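This site uses cookies to keep you logged in to the list archive. OK / Settings

Re: [cell-practice] Draft 9 of the wrist view rules, section on "usable" renders

Hi all,

Sorry for the slow reply, I had this half written in April and then the Perholm install ate my life. Lucero Huanca wrote:

> I've read draft 9 twice now and I still can't tell what a site
> is supposed to do with a simulated wrist view that has almost
> nothing in it. Section 4 says every view in an acceptance set has
> to be "usable" and then never says usable for what. At Stonar we
> threw out anything where you couldn't see both fingertips. The
> Güler people keep everything. Both of us can claim we follow the
> draft, and that bothers me.
>
> Also, do we really want the 1000 view minimum? Our last set came
> to 496 after cleanup and I would put it up against anyone's.
>
> Lucero

I'm with you on the first part and only halfway on the second, so let me take them in that order.

"Usable" was my word, I'm afraid. I put it in back around draft 3 when the whole section was one paragraph long, and it has survived ever since because everybody reads it and fills in their own meaning. What I had in mind was that a person looking at the view can say what surfaces the tool is near and where one stops and the next begins. I never wanted it to mean "you can see the part and both fingers." If we wrote that down, every close-up would be gone, and close-ups are where our planner at Neniveck gets into trouble!
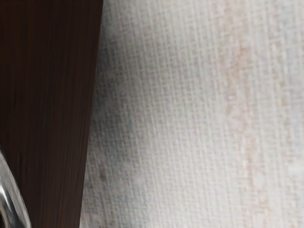 My proposal for section 4 is that we drop "usable" and ask for a one-line note with each view that says what a checker can judge from it and what they can't. It takes a minute once you get going. Mine for the render I've put in this message would say: "Edge between dark wood and pale weave is clear and straight, good for an edge check. Sliver of gripper lower left, don't use for finger position. No distance to surface can be read." Under Lucero's old Stonar rule that one goes in the trash, and under the Güler habit it goes in with no note and somebody downstream tries to score a grasp with it (ask me how I know). With the note it stays in, and it only gets used for the edge.

I'd like the draft to say a couple of other things about this while we have it open.

The note should be written by someone who didn't set up the render. I've caught myself doing this badly. I know what the model is supposed to be, so I write down what I know, and then the note is about my scene file and no use to the person checking. If you can't tell from the view whether you're looking at a wall or a tabletop, the note should say "surface" and leave it there. We had a long argument in our shop over the word "fabric" for something that could just as well have been textured wallpaper, and in the end we wrote "woven-looking" and moved on with our day.

Stains, shading and odd color in the texture need a rule too. Right now draft 9 says "free of visual artifacts," and I think that's plain wrong for what we do. A plain clean surface is the easy case. What I'd want instead is that any patchiness in the texture gets left alone, and if your edge finder trips on it you log that as a result. Please don't go back and clean up the texture so the number comes out nicer. I know of one set (not from anyone on this list, relax) where that happened and the cell stopped 10 times in its first shift on real panels.

Now the 1000. Lucero, I believe you about the 496, and I'd probably take your set over ours. But the minimum is in there for sites that haven't done this before, and if we lower it they'll render the same pose over and over and call it done. What if we kept 1000 as the default and let a site go under it if every view has its note and the notes cover each kind of surface in the cell? That way your set passes as it is, assuming you can stand to write 496 one-liners. I'll bring cookies.

One thing I haven't made up my mind about is whether simulated and real views should be allowed in the same acceptance set. Draft 9 says yes, if they're labeled. I lean toward keeping them apart and reporting two scores, but that doubles the paperwork for small shops and I'd like to hear from someone who runs one before I push for it.

If there's no shouting I'll write up the new section 4 and send it as plain text with the changes marked. Please reply on the list and not just to me, I lose things.

Thanks, and thanks Lucero for poking at this.

Recent messages on this list
Draft 9 posted for comment
Re: Labeling real and simulated views
Guarding distances for hand-guided teaching
Re: Re: Who signs the restart log?
Perholm install notes, part 2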